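Hanrahan Hall craft group - minutes, Saturday

Present: Guoqing Liang (chair) and 4 members. Apologies from Kutis.

Item 2. Stall materials
White stock was gone through. We have the fuzzy white stem with the bare wooden tip, the wide woven strap, some thin string and the small white beads. Colour to be decided at the September meeting.
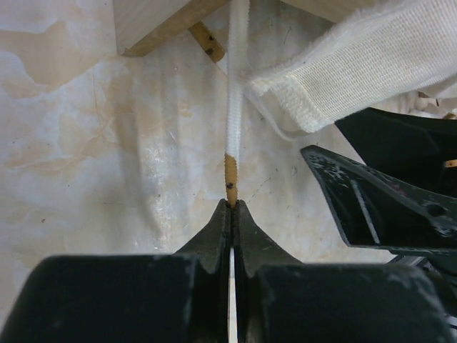

Item 3. Costs
Balance is $63. Storine quoted $100 for a bulk order - held over. Guoqing to ask Zatier for a smaller price.

Item 4. Next meeting
Same hall, 2 pm. Bring your own scissors.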